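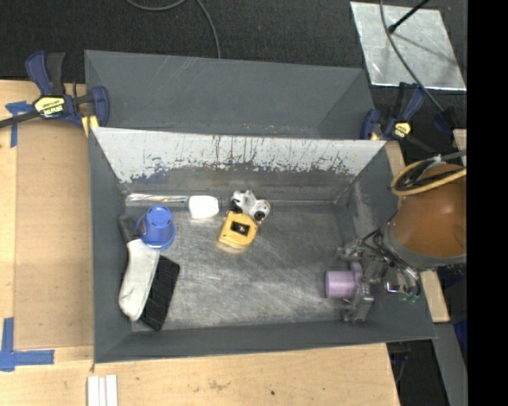 Sorting Mixed Small Household Items from a Two-Compartment Metal Bin

Project report, second-year workshop module
Authors: Sandro Lo Presti and Yvette Perron
Tuesday, July 28, 2026

Print this page | E-mail this page

1. Purpose

The project looked at how small household items should be held between collection and sorting. The items come from house clearances and reach the workshop mixed together: cups, brushes, kitchen utensils, toys and parts of toys. At present they are tipped into whatever container is free. We were asked to compare a divided metal bin with the flat trays already in use, and to recommend one of the two for the sorting bench.

2. Equipment

The bin is grey metal and has two compartments, a narrow one at the rear and a wide one at the front. A sloped divider runs between them. The bin was used on a light wooden work surface, set at an angle to give the sorter a clear reach into the wide compartment.

The bin was not new. The lower edge of the divider is badly worn, with dark vertical scratches and chipped patches where darker metal is exposed. The floor of the front compartment is scuffed all over and has cloudy pale smears. We did not repaint or polish any part of it before the trials, as the workshop would be using it in the same state.

The flat trays were Trosetti trays in white plastic. Labels were printed on Neleo card.

3. Method

Each trial used one small load. The load was placed in the front compartment and the rear compartment was left empty to receive rejects, meaning items too damaged to pass on. The sorter took out one item at a time, named its group aloud and put it in the matching box. The second person kept the time and wrote down any item that was picked up, put back and picked up again. We called this a double handling.

We ran 40 trials, half with the bin and half with a tray. The loads were kept in numbered bags so that the same load could be used with both containers. The full record has 2403 entries and is held with the module file.

Loads were small on purpose. A typical one had a blue plastic cup, a utensil with a shiny translucent handle and a white head, a long off-white item with a rounded end, and a black item with a ridged or bristled surface. In larger loads the time depended mostly on how the items were tangled, and the container made little difference.

4. Results

4.1 Visibility. Pale items were slower to find in the bin than dark ones. The bare metal floor reflects the room lights, and the reflections are strongest near the lower middle. White and off-white items were easy to see against the divider end but their outlines were hard to judge when the light fell directly on them. In the tray the problem was smaller for dark items and worse for white ones.

4.2 Position. Long items came to rest against the walls. Cups that landed upside down stayed where they were and were lifted by the base without trouble. Where one long item lay partly over another, the upper one had to be moved first, and most of the double handlings came from this.

4.3 Rejects. The rear compartment worked well for rejects. The sloping walls brought small pieces down to the bottom, and the divider kept them apart from the load. With the tray a separate box was needed, and it was left out of reach in 6 trials.

4.4 Irregular items. Small items with a lobed or uneven shape took the longest to name. The sorter usually turned them over at least once before choosing a group. This happened with both containers.

5. Discussion

The bin gave up to 17 fewer double handlings per session than the tray. Part of this may be due to practice, as the tray trials were run first. A better plan would have mixed the order, and this should be corrected if the work is repeated in October.

The wear on the divider did not affect sorting. It could matter for cloth or soft toys, which might catch on a chipped edge. No cloth items were included.

6. Recommendations

Use the divided bin at the bench for hard items. Line the floor of the front compartment with a matt, dark mat, and test the lining with pale items before buying more of it. Smooth the chipped patches on the divider. Keep the Trosetti trays for cloth and for anything that must lie flat.

The remaining loads have been passed to the Panasiuk store with their bag numbers unchanged.

Shares: 6 | Comments: 0

This site uses cookies to remember your settings. Accept | Read more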